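The Long Road to a Better Grip
Software at Pletness is learning when to let one hand wait for the other

By Grethe Hauksdóttir
10 January 2020

The control group at Pletness occupies a single floor, and its working day is governed by a log. Every attempt by the two-armed platform is entered there, whether it ends well or badly, along with the version of the planner that was running at the time. The log held 1,011 entries when the group closed its books for the year, and its director, Malou Hjaltadóttir, regards it as the most valuable thing the department owns.

"The arms can be replaced," she said. "The record of what the software believed, and when it believed it, cannot."

Her group is concerned with a narrow question. Robots with two arms are now common in research, and a great deal of effort has gone into making both arms move at once. Much less has gone into deciding what the second arm should do while the first is occupied. In most systems it is parked at the side. In others it is given a task of its own, and the two plans are checked against each other for collisions and little else.

Pletness has taken a third approach. Its planner, known as Plikano, treats an idle hand as a resource that must be kept in a useful place. When one hand takes hold of a large, flat item, the planner keeps the other open and close by, in a position from which it could steady an edge or take over the load.

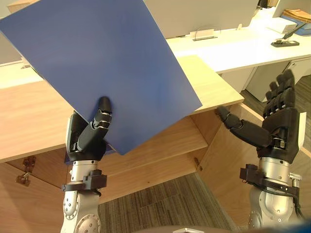
The difficulty lies in perception. A thin, rigid sheet held near the cameras hides a large part of whatever is behind it, including surfaces the robot may be about to touch. Earlier versions of the software treated hidden space as empty. Later ones treated it as solid, and the arms became so cautious that they often declined to move at all.

Arnar Lykkegaard, who leads the perception work, settled on a compromise. The system now remembers the furniture it saw before the sheet was lifted and lowers its confidence in that memory as time passes. After eight seconds without a fresh view, the planner must either tilt the sheet to look past it or slow the arms to a crawl.

"People do the same thing when they carry a tabletop through a doorway," Lykkegaard said. "They remember the door frame, and then after a moment they lean over to check."

The hands present a separate problem. A pinch between thumb and palm near one corner leaves most of a sheet unsupported, and small errors at the wrist grow large at the far edge. Grímur Thygesen, who writes the control software, responded by running the grip and the arm in a single loop. If the estimated load at the thumb begins to climb, the arm gives way slightly before the fingers tighten. The change took most of the autumn to make and produced, in his words, "a very large number of dull graphs."

Not every colleague is persuaded. Ferenc Vincze, who reviewed the project for Arau, the partner laboratory, has argued that the remembered furniture model will fail in busy rooms where chairs and drawers are moved during a task. His report asks for 32 further trials with furniture shifted partway through, and the group has agreed to carry them out before the end of January.

The tools used to study such trials have changed as well. A replay viewer called Egilsson places the planner's internal map beside the camera view, so that an engineer can stop at any moment and see which surfaces were observed and which were only recalled. Hjaltadóttir has made it a rule that no change to Plikano is accepted until its author has replayed at least eight failed attempts from the log – a rule that slowed the work at first and is still unpopular on Fridays.

The new trials will be entered in the same log as the others. Vincze has asked for access to the raw entries, and Hjaltadóttir has granted it.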